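# Automotive Technician (Brakes and Suspension), Full Time

Korkus Auto Care, Prusside - posted 27 Jan 2018 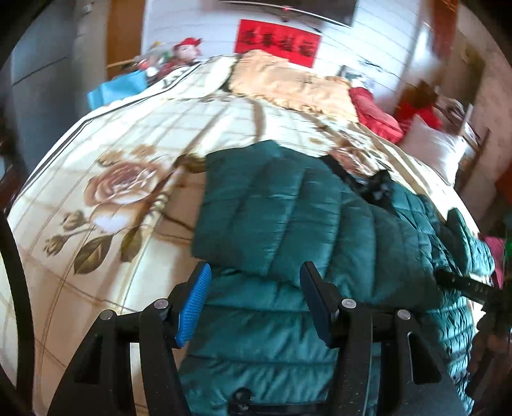 *Quilted jacket on a floral quilt.*

Korkus Auto Care is an independent repair shop on Caldeira Road. We work mostly on European small cars and station wagons, and we are looking for one more technician to join us in March. The position is permanent and full time.

I opened this shop after many years of working in other people's garages, and I still work on the cars myself every day. I write this advertisement myself also, so please excuse me if it is longer than the usual ones. I prefer that you know exactly what the job is before you drive here for an interview.

## The work

The larger part of our week is brakes: pads, rotors, calipers, hoses, parking brake cables and fluid changes. After this comes suspension and steering, then regular service. We do not do body work or transmission rebuilds. For those we send the customer to another shop.

You would have your own bay with a two-post lift. The shop has seven bays in total. A typical day has three or four cars per technician. If a job needs more time, you tell the front desk and they call the customer.

Your tasks will include:

- inspecting brake and suspension parts and writing the measurements on the inspection sheet
- replacing worn parts according to the manufacturer's procedure and torque values
- diagnosing noise, vibration and pulling, with a road test before and after
- reading fault codes for ABS and stability control
- explaining to the customer, when they ask, what you found on the car
- keeping your bay clean at the end of the day

Inspection sheets and parts orders are kept in a program called Hirneo. It is simple and we will teach you in one afternoon. Please do not worry if you never used it.

## What we ask from you

- At least two years of paid work as a technician, or a completed automotive program plus one year in a shop
- A valid driver's license
- Comfortable with manual transmission
- Your own basic hand tools. The shop supplies the scan tools, presses, brake lathe and all special tools
- Enough English to read a repair manual and write a clear note. An accent is not a problem here, I have one too

A brake certification is welcome but is not required. If you do not have it, we pay the exam fee and you can study with our book.

We do not pay commission on parts. A technician here receives the same wages if the car needs new rotors or if it needs nothing, and I want it to stay so. If the pads are good, we write that they are good and the customer goes home.

## What we offer

- Hourly pay according to experience, discussed openly at the first interview
- A signing payment of $2,000, half on the first day and half after 100 days
- Health insurance after the first month, with the shop paying the larger part
- Paid vacation and paid public holidays
- Work shirts, pants and safety boots
- Monday to Friday, 7:30 to 4:30, with one Saturday morning per month

The building is heated in winter. There is a room for lunch with a stove and a refrigerator, and parking for employees is behind the building.

## How to apply

Send a resume or just a letter with your work history to Rajkumari Srivastava, Korkus Auto Care, 137 Caldeira Road, Prusside. You can also bring it to the front desk during opening hours. Please write which makes of car you know best, and when you could start.

I read all the applications myself and I answer all of them - sometimes it takes me a week. Selected persons will be invited for a conversation and later for one paid trial day in the shop. For the trial day please bring your hand tools and safety glasses.

Students who look for a summer place can write to the same address, but please put "summer" on the envelope so I do not mix the letters.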